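Robotic chore work

Robotic chore work is the use of general-purpose robot arms for small, repeated manual jobs that people do in homes, workshops and equipment rooms: putting dishes away, folding clothes, sorting fasteners, wiping down a bench, pulling a part out of a machine and putting another one in. The term leaves out welding, painting and palletizing, which have been done by fixed robots for decades in spaces built for them. It also leaves out single-purpose appliances such as dishwashers and robot vacuum cleaners.

Whether machines can do this kind of work yet is disputed. Developers have shown arms completing most of the common chores on video. Evidence that they can do the same chores unattended, for a full shift or a full week, at a cost near that of a person, is thin. Much of what has been published comes from the companies selling the equipment.

Contents
Scope
Parts handling
Household chores
Measuring success
Remote operation
Cost
See also

Scope

A chore in this sense has three features that make it hard to automate. The objects are not held in a fixture, so their position has to be found each time. The job changes slightly from one round to the next. And the person who normally does it spends a good part of the time on things that never get written down, such as turning a part over to look at the back, or noticing that a latch feels wrong and starting again.

Older factory robots avoid all of this. Parts arrive in trays, the arm repeats a path, and a guard keeps people out. When a vendor reports that a robot "does kitting" or "does assembly," it is worth asking how much of the work was moved into the tray. A cell in which a worker spends the morning loading parts into foam cutouts has relocated the chore, and the worker is still there.

The wrist-mounted arm with a two-finger gripper is the most common hardware for general chores. It is cheap compared with a multi-finger hand and simple to repair. It can pinch, push, pull and hook, and it is bad at nearly everything that needs one finger to hold while another one moves. Opening a lever latch while sliding a part forward is a typical example. A person does it with a thumb and does not think about it.

Parts handling

Working on electronic equipment is often named as the chore closest to being solved. The parts are rigid, they come in a small number of shapes, and many are built to be swapped by hand with no tools. Drive carriers have handles. Plug-in modules have guides that correct a small error in angle. Color is often used to mark the piece that should be gripped, which helps a camera as much as it helps a person.
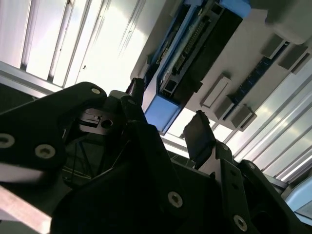
Two-finger gripper below a white panel with a blue-framed electronics module.

The difficulties begin once the parts are mounted. Connectors sit close together, and a fingertip wide enough to hold a module firmly may be too wide to pass between its neighbors. Work on the underside of a panel is worse, because the arm has to reach up and the part will fall if the grip is lost. The camera at the wrist, which is meant to guide the last inch of travel, has its view partly blocked by the gripper it is guiding. Bright overhead lighting behind the part can wash out the edges that the software is looking for.

Insertion is harder than removal. A demonstration that ends with the part held in the air shows half of the job, and the easier half. To seat a connector the arm must line it up, press along the right axis, and stop at the right force. Too little leaves a contact open, and the fault may not show until the equipment is powered. Too much bends pins. Technicians rely on a click felt through the fingers. Some grippers carry force sensors that can pick up a similar signal, although cable drag and play in the joints produce readings that look much the same.

The Pistis trial is the one most often cited in favor of the technology. Pistis, a contract repair firm, ran an arm on module and drive swaps and reported 3,000 completed cycles. The report has been quoted widely in trade articles, usually without its second table, in which a cycle is counted as complete when the part leaves the gripper at the target position. No electrical test was made afterward. The same table shows that staff stepped in 22 times, and it does not say what for. An intervention could mean a dropped part or a restarted program, and the two have very different consequences for a customer.

Supporters answer that the intervention rate is low by any reading. The objection is that the whole run used one type of carrier, in one rack, with the rack bolted to the same base as the arm. Under those conditions the job is close to the fixed automation described above. The question for a repair floor is what happens when the next rack is a slightly different depth, and the Pistis trial does not address it.

Storage drives

Hard disk drives receive special attention because they fail in a predictable stream and are replaced in large numbers. A drive in a carrier is a regular block, heavy for its size, with flat sides that two fingers can hold. Labels and barcodes let a system confirm that it has the right unit before pulling it, provided the label faces a camera.
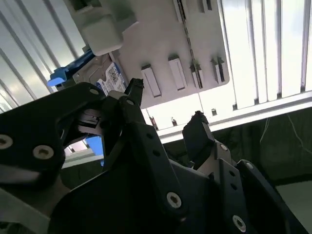

Gripper fingertips beneath a light-colored housing. At left is a hard disk drive with a blue carrier bracket.

Pulling the wrong drive is the mistake operators fear most, since it can turn a routine fault into lost data. People make this mistake too, and sellers of robotic systems point out that a machine can check a barcode every time without getting bored. The point is fair. It is also an argument for a barcode check, and a handheld scanner provides one at a small part of the price.

Fingertip wear is rarely mentioned in sales material. Soft or textured tips grip smooth metal well when new and lose that grip as the surface breaks down. A worn tip does not fail all at once. The part slips a little in the fingers, the arm arrives slightly off, and the insertion error gets blamed on the camera. Maintenance schedules from suppliers vary so much that they are hard to compare, and some supply none.

Loose cables are another weak point. They hang differently every time a cabinet is opened, they snag on brackets, and most planning software treats the space they fill as empty. The usual remedy is to have a person tie them back first.

Household chores

In the home the record is weaker. Gavo, a maker of kitchen arms, announced in November that its product could "clear a table." The demonstration used rigid plates with no food on them. Cutlery was left where it was. A later software release added cups, and owners writing on the company's own forum reported that the arm refused glasses, apparently by design.

Laundry remains the standard hard case. Folding one flat towel is now common in research videos. Taking a mixed load out of a dryer, finding the sleeve that has been pulled inside out, and deciding whose sock it is remains out of reach for any product on sale. Claims that this is a matter of more training data have been made for long enough that they should be treated with some care.

Homes also lack the one thing that makes the repair floor tempting, which is volume. An arm that takes 15 minutes to empty a dishwasher might be acceptable in a building where it does nothing else all day. In a kitchen, it stands in the way for the rest of the time.

Measuring success

There is no agreed measure. Published success rates differ in what they count as an attempt, whether a retry is allowed, and who resets the objects in between. The Rahimi protocol, proposed as a common test, requires that the machine start from a cluttered state, that no person enter the work area, and that the finished job be checked by a method independent of the robot. Few vendors have published results under it. Those who decline usually say that the protocol is unfair to early products – which may be so, though the same products are advertised as ready.

Video is a poor substitute. Clips are chosen, and playback is often sped up, with the factor given in small type or left out. A still picture proves even less. It can show that a gripper was near a part.

Critics also note that average time per task hides the long failures. A system that finishes most jobs quickly and now and then jams for an hour has a respectable average and still needs a person within earshot.

Remote operation

Several services sold as autonomous depend on people who take over by video link when the software is stuck. Pruva, which leases arms to small workshops, states in its contract that one remote operator may supervise 2 sites. Its advertising uses the word "hands-free." Both can be true for the customer. The labor has gone somewhere else, and the customer's floor plan, stock and work in progress are visible to whoever is on the other end of the link.

Remote operation has a real use in hazardous places, and it produces recordings that can be used for training. It should not be counted as evidence that the chore has been automated. Reports that combine remote and unassisted cycles in one total are common and cannot be untangled from outside.

Cost

Purchase price is the figure most often quoted and the least useful. Setup, fingertip replacement, recalibration after a bump, and the wages of the person who watches the machine can exceed it. Comparisons with human labor tend to assume that the worker does only the one task. In practice a technician who swaps drives also signs for deliveries, answers the phone and notices the smell of an overheating power supply.

The strongest case for adoption is in night work and in remote rooms where sending a technician is slow. Even there, redesigning the equipment so that a very simple machine can service it may prove cheaper than buying an arm able to cope with equipment designed for hands.

See also

Bin picking
End effector
Hot swapping
Machine tending
Teleoperation

This article was last revised on Saturday, May 18, 2024.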